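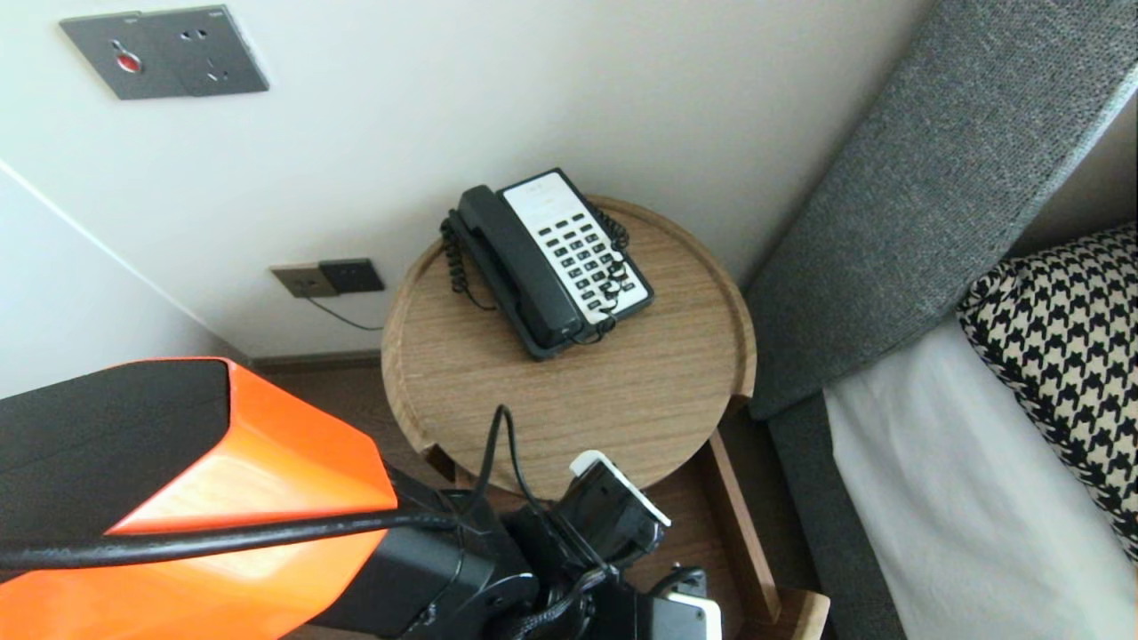

Fig. 1. Corded desk telephone with keypad and blank label area.

Unit 3: Telephone Service at the Front Desk

Students should read this handout before the seminar and bring it with them. It accompanies the lecture on guest communication and replaces the older sheet on switchboard practice.

3.1 Why voice calls still matter

Many guests now book and pay without speaking to a member of staff. Calls that reach the desk therefore tend to concern matters the website could not settle: a late arrival, a medical need, a disputed charge. The clerk should expect the caller to have tried another route first and should not send the caller back to it.

3.2 Answering

An outside call is answered within 3 rings. The greeting gives the name of the property, the department and an offer of help, in that order. Internal calls omit the name of the property. The clerk speaks at an even pace and does not begin typing until the caller has stated the reason for the call.

3.3 Holding and transfer

Permission is requested before a caller is placed on hold. After 30 seconds the clerk returns to the line and offers a choice between waiting and a return call. A transfer is announced to the receiving department together with the caller's name and request. A call may be transferred no more than 2 times; after that, the clerk takes a written message.

3.4 Privacy

Room numbers are never given to a caller. The clerk asks for the guest's full name, connects the call if the guest is registered, and neither confirms nor denies a stay when the guest has asked for privacy. Requests from the press are passed to the duty manager.

3.5 Case for discussion

The Lilavden, a seasonal hotel, removed its night operator in August and routed calls to the bar. Complaints about missed wake-up calls followed. Consider who should have been consulted, and draft a night procedure of one page.

Terms to know: blind transfer, announced transfer, call log, duty manager, do-not-disturb status.

Written work is due at the start of the next seminar.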